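Second season in the Gendmont over-35 league

August 29, 2026

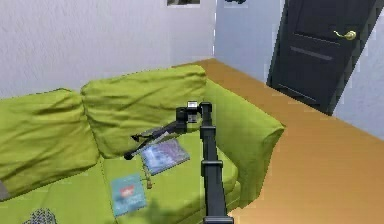
The green sofa, with its two big back cushions.

We finished fifth out of eight this year, one place better than last season. I said I would write something once the final table was posted, so these are my notes while I still remember the games.

The league plays seven-a-side on the two small fields behind the Engelhardt plant. Halves are 30 minutes and you can sub as often as you like. Registration was $70 per player, up $15 from last year, and the extra money went to referees. It was worth it. In our first season we had games where the other team's spare goalkeeper held the whistle. This time every game had a proper ref and there was a lot less arguing.

We started badly. We lost the first three games in April, two of them by one goal, and the third one I would prefer to leave out. We were playing with three at the back and none of us are quick enough for that anymore. After the loss to Oltota we went to two defenders and one midfielder who stays home no matter what. We gave up far fewer goals after that. We also scored fewer, but we drew games we would have lost before.

The best result was the 2–1 over Zevex, who sponsor their own team and have matching bags. They hit the post twice in the first half. Our winner came off a corner that went in off somebody's knee. I was on the sideline at the time with ice on my calf.

The calf is the other thing. I pulled it in game six and came back after two weeks, which was too early, and then missed three more. I should have done the boring exercises. I am doing them now – heel raises on the bottom stair, morning and night – and it feels close to normal. Running on grass is fine. Hard turns are still a problem.

I logged my training this year for the first time. From the start of preseason to the last game I got to 3,768 minutes, counting games, runs and the Tuesday-style drills we do in the park. I had hoped to reach 4,000 but the calf took care of that.

Some things for next season. We need a second goalkeeper, or at least a person who will agree to stand there. We need new pinnies, as the orange ones have lost most of their elastic. The early kickoffs were hard on the people who drive in from the other side of the river, so I have asked the league to give us more of the late slots. They said they would look at it.

Fall pickup starts in a couple of weeks on the same fields. It is free and usually there are enough for two teams. Bring a light shirt and a dark shirt.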